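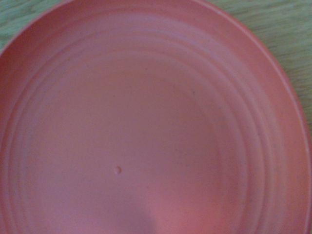
Home | Stories | Poems | Archive | Contact

Print this page | E-mail this to a friend

The Night Train to Sundton

Zdzisław Sadowski had waited his whole life to hear the Wotevetti bells, and now he had two hours and a bad knee!

The train set him down at the foot of the hill a little after dark. It was December, the snow had been coming since lunch, and the only other person on the platform was a girl selling tickets for the cable car, which was closed.

"Wind," she said, and pointed up. "You can walk. My uncle does it in forty minutes."

"How old is your uncle?"

She thought about it. "Not as old as you."

He laughed so hard he had to put his bag down. Then he picked it up again and started climbing, and oh, what a climb it was! The path ran up between the pines with a rope strung along one side, and every so often the trees opened and there was the whole valley, the lights of Sundton on the far side of the lake and the black line of the Onon running out of it. He had seen that river on his grandmother's map when he was a boy. She had drawn it in blue pencil and gone over it so many times that the paper tore.

She used to sing him the bells. There were four of them, and she gave each a voice – the low one from down in her chest, the high one with her eyes shut tight – and when she got to the end she would always say, "But that's only me. Wait till you hear them."

Halfway up he sat on a stump and ate the sandwich he had bought at Sobczak station. Cheese and pickle. It was the best sandwich he had ever eaten, and he told the trees so.

A man came down the path with a lantern and a small brown dog.

"You're going the wrong way," the man said. "They ring in ten minutes."

"Then I'm going the right way."

"You won't make the top."

"How far do they carry?"

The man looked at the snow, and at the dog, and at Zdzisław's shoes. "On a still night, to Sundton. Tonight, who knows?" He set the lantern on the ground and sat down on the other end of the stump. "It's a good spot, this. I proposed to my wife here."

"And?"

"She said ask me again at the top."

They waited. The wind dropped, came back, dropped again. The dog lifted its head first. Then it came down through the pines, low and wide, and Zdzisław felt it in the wood of the stump before he was sure he had heard it – the big one, the one from down in her chest.

He shut his eyes tight and got ready for the high one.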